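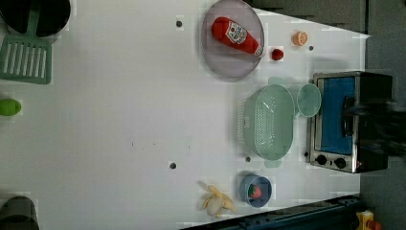 Turasberg megagame opens sign-ups for October weekend

13/07/2022
By the Grasesix news desk

Search news, games, events
Go

Sign-ups are open for Turasberg, the megagame set in a mountain city under siege, and we could not be happier to see it back on the calendar! The new edition runs over a full weekend in October, with 40 player places and a second day of play that the spring test game never had.

If you missed that first outing, the setup goes like this. Players split into the city's guilds, the besieging army and the river traders who sell to both of them (and lie to both of them, if the test game was anything to go by). Each team has its own map and its own problems, and hardly any of the information one side needs is held by that side. You spend a lot of the day walking between tables with a scrap of paper in your hand, hoping the person you are about to talk to hasn't already talked to somebody else.

The big change is the winter turn. Saturday ends with the first snow, and every team has to hand in a sealed plan for the cold months before going to dinner. Control works through the plans overnight and Sunday opens in the spring, with whatever is left of the walls, the grain and the alliances. It's a lovely idea, and it means Saturday dinner is going to be very tense and very loud.

Berhe, the group behind the game, has also rebuilt the trade rules. The old price chart is gone. Goods now change hands through short open auctions at the river table, run on a sand timer, and the siege army can spend actions to close a road and wreck everyone's afternoon. Players who liked the old smuggling cards will be glad to hear they are staying, with 2 new routes through the mines.

The rulebook draft is shorter than last time and reads much better. There is a separate four-page guide for people who have never played a megagame, and it is worth a look even if you have, mostly for the section on how to pass a message without giving away your whole plan.

The venue is the Ploltetti hall, same as in the spring. Costumes are welcome but optional, and the hats from the test game set a high bar. Casting forms ask for a first and second choice of team, plus the name of anyone you would like to play with (or against!). Team briefs go out by email once casting is finished, and the siege army still has the most open seats.

Recent items
Larp kit swap: what to bring and what to leave at home
Grasesix forum passes 3,000 members
Five quick parlor games for a long bus ride
Berhe posts the spring test game debrief
Writing character sheets people will read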